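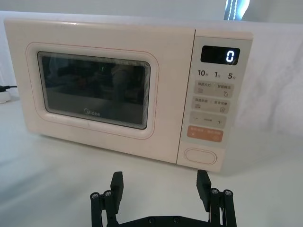
The Vikico cell at Flemmont, with the gripper open in front of the oven.

Looking after a small cell: a talk with Volker Voß

Volker Voß keeps a notebook for each machine he is responsible for. The one for the Vikico cell at Flemmont is the thickest. The cell is one arm with a two-finger gripper, working at a white table with a household microwave on it. The arm practices reaching for the door and the controls, and Voß keeps it in shape to do that.

He started with the screws, before I had asked about them. "Every finger on this gripper is a set of bars on pivots," he said. "A screw backs out a little, the bar gets some play, and the fingertip is no longer where the controller thinks it is. You don't see it from across the room. You see it when the arm goes for a button and presses the plastic next to it."

He checks the pivot screws every Friday with a hand driver, left finger first, then right. A spot of paint marker goes on the underside of anything he has had to tighten, and the position goes in the notebook. He does not use a power driver on the gripper at all. A previous one from Magesa was damaged that way, and getting replacement parts took most of a month.

The pads come after the screws. He closes the fingers slowly on a strip of paper and pulls. If the paper slides out at one end and sticks at the other, the pads are no longer parallel and he resets them. He wipes them with alcohol on a lint-free cloth and lets them dry before the arm is switched back on. A set of pads has lasted 197 hours of running on average, by his own log. He changes them in pairs.

"People want to change only the worn one," he said. "Then you have two different grips on one hand. Just change both."

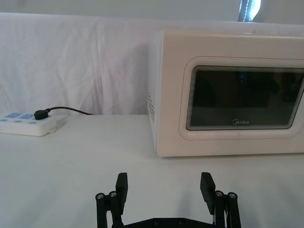
Cables cause more stops in this cell than the arm does, according to Voß. In the first weeks he lost several mornings to a loose connector at the controller and one to a power cord that the arm had caught on its way past. His rule now is that anything carrying power stays out of the arm's reach, and he plans the table around that. The oven's black cord runs along the back edge, from the plug near the right end of the power strip, so the space in front of the door is left to the gripper. He goes over the cords by hand with the arm locked, feeling for flat spots and nicks.

I asked what happens when the oven gets moved. It does get moved, he said, sometimes on purpose and sometimes by the arm leaning on it. For a planned change he slides it to the new place, turns it to the angle he wants and runs a short set of approaches at low speed before anything else. The fingers stay open during those runs and stop 60 millimeters short of the door. If all the approaches look right, he lets the arm come closer.

"Slow is boring, but I can stop it with my hand already on the button," Voß said. "At full speed I would be reading about it in the log."

The log itself is kept by Zeten, the software the cell runs on. It had 261 entries the week I visited, most of them routine. Voß reads the ones marked as stops and skips the rest. A stop that shows up twice in the same arm position gets him to the table with the driver, whatever day it is.
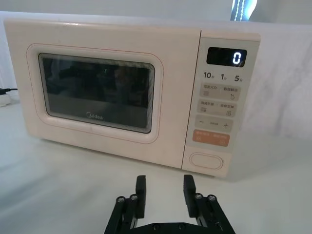 Page last changed: September

The buttons are the hard part of the job. The orange one on the oven's front is large enough that a small error does not matter much. The oval one at the bottom that releases the door gives more trouble. "You have to push it straight," Voß said. "If the finger comes in at a slant, it slides down and off." When presses start to miss, he looks at the pads first, then the pivots, then the mounting at the wrist. Only after those does he touch the taught positions. He has seen a colleague retrain every point on a table to make up for one loose screw, and then have to do it all over again once the screw was found.

He also cleans the wrist camera's lens on the same round, with a dry cloth and a blower. Fingerprints on it are usually his own.

Calibration takes him almost an hour when the arm has been warmed up. He runs it through empty moves first and drinks a coffee in the meantime. Then he drives the fingertips to a marked point from several directions and writes down how far off each one lands. Anything over 2 millimeters and he goes back to the mechanics.

Before I left I asked what he would change about the cell if he could. He thought about it for a while. "A heavier table," he said. "And a second driver in the same size, on a string. I spend a lot of time looking for this one."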